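Trucos para cuidar los libros de bolsillo (y los gordos de suspense, que son los que más sufren)

Apuntes rápidos, que tengo la estantería del pasillo a medio vaciar. Thrillers casi todo, novela negra, alguna de juicios. Papel malo, lomo encolado, mucho trote.

El lomo nuevo
Antes de leer nada: libro de pie sobre la mesa, lomo abajo. Abrir la tapa, luego la contratapa. Después unas pocas páginas de cada lado, apretando flojito con el dedo, hasta llegar al centro. Dos minutos. El tocho de tapa blanda que se abre a lo bruto por la mitad se parte ahí y ya no hay quien lo arregle bien.

Páginas sueltas
Cola blanca de encuadernar, PVA, nada de pegamento de barra ni de contacto. Un hilo finísimo en el borde de la hoja con un palillo, meterla hasta el fondo, papel de horno a los dos lados y peso encima toda la noche. La cinta adhesiva ni tocarla — amarillea, se seca y deja una mancha que no sale. Yo tengo una novela de 133 capítulos cortísimos remendada con celo en los noventa y da pena verla.

Etiquetas de precio
Secador a media potencia, sin acercarse mucho, y levantar por una esquina con una tarjeta vieja. Si queda pringue, una goma de borrar blanda. En portadas plastificadas va bien una gota de aceite en un algodón, y secar enseguida. En las mate NO, que dejan cerco.

Olor a humedad
Caja con tapa, un vaso con bicarbonato dentro, el libro de pie y entreabierto. El bicarbonato que no toque el papel. Judite Calado me dijo que ella usa arena de gato sin perfume y le funciona igual. Una semana, mirar, y si sigue oliendo otra semana. Si hay moho con pelusa, aparte del resto desde el primer dia.

Manchas
Grasa: papel de cocina debajo y encima, polvos de talco, peso, esperar.
Café: poco que hacer. Secante y resignación.
Lápiz: goma blanca, siempre en la misma dirección, del centro hacia fuera.

Prestar
Libreta pegada por dentro del armario. Título, quién, mes. Tengo apuntado desde abril el segundo de una trilogía que se llevó Yuxi Wan y claro, el tercero sigue sin abrir.

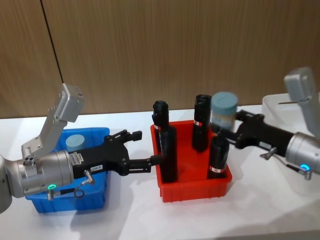 Ordenar por series, no por tamaño. Queda más feo pero se encuentra todo. Las sagas de detective en orden de lectura, con un papelito asomando en la primera. Los sueltos por apellido. Y dejar hueco al final de cada balda, un par de dedos, porque los libros apretados se rozan y al sacarlos se rompe la cabeza del lomo. Se sacan agarrando por el centro, empujando un poco los de los lados, nunca tirando de arriba.

Polvo
Brocha suave de pintor, libro cerrado, desde el lomo hacia el corte delantero. Dos veces al año me basta. Trapo húmedo solo en la balda, y no devolver los libros hasta que este seca del todo.

Sol
La estantería de la ventana para lo que no importe. Los lomos rojos son los primeros que se van, luego los naranjas. Una cortina fina ya ayuda bastante.

Guardar en cajas
Cajas pequeñas. Pequeñas. Tumbados o de pie, pero nunca con el lomo hacia arriba, que el bloque de hojas tira y se descuelga. Papel entre los de tapa dura. Escribir fuera qué hay, por el lado y no por encima — apiladas no se lee.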